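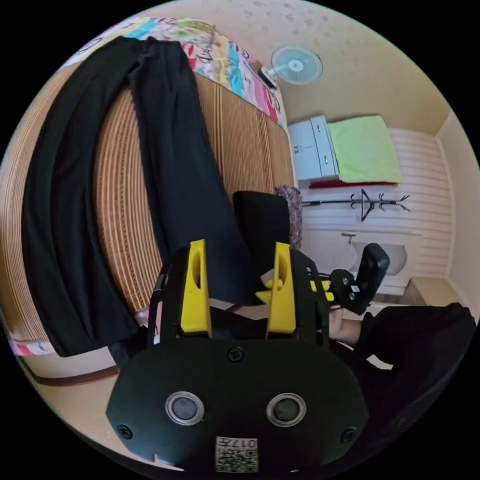

Clidura Project: Final Report, Section 4
Timing fault in the garment recordings
Submitted by Bernadette Mac an tSaoi, 21 September 2019

4.1 Background

The goal of Clidura was to record people handling clothes with a hand-held gripper, and then use the recordings to train a two-finger arm to do the same. The arm is the Zemov in the teaching lab. The recordings were made in ordinary rooms, with clothes on a bed, because the lab bench gave us results that did not carry over to anything else. Most of the work was with trousers, which are long enough to be awkward but easy to lay out again between takes.

Each recording has two streams. One comes from the gripper and gives the finger opening. The other comes from a small camera on a stick, held by a second person and pointed at the fingers. The Prullgate software joins the two streams by their timestamps and writes one file per take. We recorded 236 takes in June.

4.2 What went wrong

The first policy trained on the full set failed in the same way nearly every time. The arm moved to the right place on the fabric, started to lift, and closed its fingers after it had already left the surface. Sometimes it caught an edge. More often it came up with nothing and carried on through the rest of the motion as if it had the trousers.

We first blamed the fingers. We swapped the pads, then slowed the approach, then raised the closing force. The higher force was a mistake. On one run the arm did catch the waistband late, pulled it tight against the table clamp, and kept pulling until Medeiros hit the stop button. The clamp bent and one finger mount cracked. No one was hurt, but his hand had been inside the marked area a moment earlier to straighten a leg of the trousers. We should not have been reaching in with the arm powered, and the written procedure at that time did not say so.
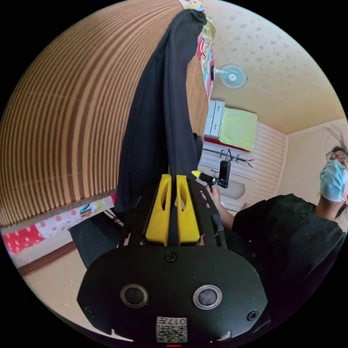 Figure 2. Gripper 017 with black fabric between the fingers. The small camera on the stick is at the right.

4.3 Finding the cause

After the clamp incident we stopped running the arm and went back to the recordings. Played one stream at a time, they looked fine. Played together, some of them showed the fabric moving before the finger opening had changed. The gap was not the same from take to take, which is why a single correction did not help.

The cause was the clock on gripper 017. It was set from the laptop when the unit was switched on, and never again. If the battery was changed between takes, the unit came back up with the time from its last shutdown and kept that until someone connected the cable. The worst take was out by 2075 milliseconds. The joining software did not report an error - it matched each frame to the nearest timestamp it could find and wrote the file.

I had seen a warning about clock source in the setup log during the first week and took it to be about the laptop.

4.4 Repair

We wrote a short check that compares when the fingers start to close in the camera view with when the opening value starts to drop. Takes with a fixed offset were shifted. Takes where the offset changed partway through were thrown out. That left 208 takes.

The policy trained on the corrected set closes before it lifts. It still loses the fabric when the trousers are bunched up at the knee, and we have not looked into that.

4.5 Changes to procedure

The gripper clock is now set before every take, and the script will not start recording until the clock has been confirmed. Closing force is limited in the arm controller, so it can't be raised from the training script. Power to the arm is cut before anyone reaches past the tape. The cracked finger mount has been replaced, and the bent clamp is still in use on the other bench, where it does not carry any load.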